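How to Set Up a Breakfast Corner on a Crowded Counter

Kitchen > Small Spaces > Counters
Written by Kaisu Ahonen

When we moved into the apartment on Lendavard Street, I had grand ideas about clear counters. You know the kind, one bowl of lemons and a plant! Then came the first morning of toast and coffee for four people, with everybody reaching around everybody else, and I gave up on the lemons. What I wanted was one stretch of counter where breakfast could happen from start to finish, and I've been fussing with it ever since.

You'll need about 30 minutes, a damp cloth, a dry towel and somewhere to put things while you work (I use the kitchen table and both chairs).

Step 1. Take everything off

Yes, everything, including the heavy things you've been wiping around since August. Unplug the appliances and let them cool first. Empty the crumb tray over the trash, wipe the counter, and then go over the backsplash too. If yours is made of small tiles like mine, use an old soft toothbrush along the grout lines and go slowly. It's oddly pleasant with the radio on.

Step 2. Sort by morning

Put back only what you touch before you leave the house. For us that means the toaster, the coffee press, mugs, a plate, a board and a few long-handled tools. The big mixing bowls went to a low cupboard, and the waffle iron went up on the Kodikara shelf in the hallway, where I can still get at it if someone begs nicely.

Step 3. Place the big appliances

Start with whatever is largest and give it an end of the counter, then put the toaster beside it, toward the front where you can reach the slots easily. Check the instruction booklets for how much space each one needs to breathe, and keep cords away from the sink. Pull the toaster out from under any cupboards before you use it, and move towels and paper well clear of anything that heats up.

Step 4. Lay down a board

A cutting board is the best thing I ever added to this corner. Mine lives flat behind the toaster, so a plate has somewhere to land, and when I want to slice bread I just lift the plate off and slide the board forward. I bought it from Plakwood and oil it whenever it starts looking thirsty – usually when I'm supposed to be doing something else.

Step 5. Fill in the back

Mugs and the utensil holder go along the back, handles facing the same way so a sleepy hand can find them.

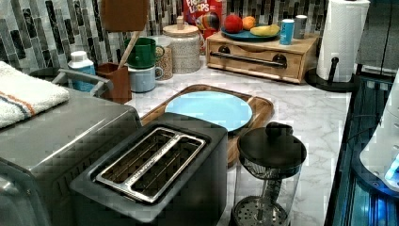 Coffee press at the right end of the board, mugs and wooden spoon at the back.

Step 6. Live with it for a while

Make breakfast there for a couple of weeks before you buy a single basket or rack. I moved our coffee press twice before it settled. If something keeps getting shoved aside, try it in a drawer – you can always bring it back.

Next: Sorting the Mug Cupboard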